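The Lodging Notice
A story in three notices

Notice the First: Concerning the Water

The Onska Ferry Authority advises residents of Zamudio that the evening crossing is withdrawn until October. The river has moved. It now runs 100 metres west of the landing, and the ferry, which was moored when the change took place, stands in a field of barley.

Passengers holding return tickets will be lodged at the Authority's expense. Each lodger is entitled to a made bed, one hot meal and the use of a telephone. Shirts may be left out for the laundry before 9 pm.

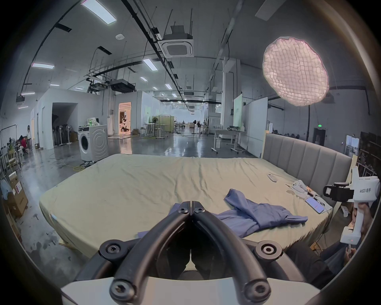

Notice the Second: Concerning the Lodgers

The Authority has received 12 complaints about its first notice. Most come from the Drurker side, where residents maintain that the river has not moved at all and that Zamudio has. A surveyor was sent on 4th July to settle the question. The surveyor reports that both banks are where they have always been, and has asked to be lodged.

Lodgers are reminded that their stay is temporary. They should not paint the rooms, plant fruit trees or put themselves forward for the town council. The two who were elected last week are asked to call at the office at their earliest convenience.

It has also come to the Authority's attention that lodgers are sleeping through the morning bell. The bell was rung for 90 years to call passengers to the boat, and it will go on being rung. Those who hear it should rise, dress and walk to the barley, where a clerk will mark them present. 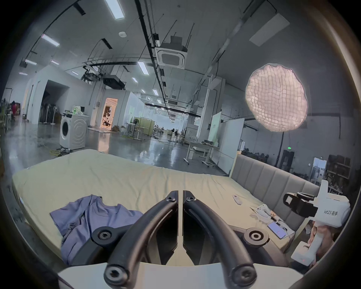 Tadico wrote to the office that the bell could no longer be heard on the Drurker side, that the dogs there had stopped getting up for it, and that the Authority might consider ringing it louder or moving it closer to the people who missed it.

Notice the Third: Concerning the Bell

The Authority has considered the letter. The bell will be carried to the middle of the old riverbed and rung at dusk for both towns. Residents may cross on foot to hear it. The usual fare applies.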